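Bread baskets and the long table

09/02/2022

I have been meaning to write about the bread basket for weeks, and then the boiler went, and then Haruto Kuroda came to stay, and you know how it goes. Anyway, the kettle is on and the rain is coming down sideways, so I have an afternoon to myself at last.

Regular readers will remember that I do the table for our supper club, which meets in the old reading room at Sarnilau. We seat eight when everyone turns up and six when they don't, and for years the bread came out on a chopping board, sliding about and dropping crumbs into the butter. Milagros Escobar finally told me (very kindly, over the washing up) that a table that long wants a proper basket in the middle of it.

So I went looking, and I came home with a deep brown wicker one, a sort of oval, with a reddish tint to the weave and a good thick rim you can get your fingers round when you pass it along. I put it on the pale grey cloth, which I'd been saving for I don't know what, and I was so pleased with the two together that I stood there far too long!

As for what goes in, I like a mix of shapes. A knotted bun, very orange, sits down inside towards one side, and a long golden plait makes a lovely partner for it.

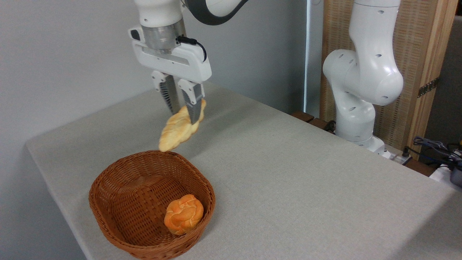
Filling it without a fuss

Start with the round ones, tucked well down, and let the long plaits go in afterwards on a slant. I used to line the basket with a napkin and I've rather gone off it, as you lose all that nice lattice. Milagros still lines hers, and we have agreed to differ.

Leave a bit of room too. A heaped basket looks generous for a minute, and then somebody reaches for the bottom one and you are chasing rolls across the floor (ask Haruto).

I still haven't settled on a butter dish. The blue one is chipped and the glass one belongs to my sister, who would like it back by the end of February.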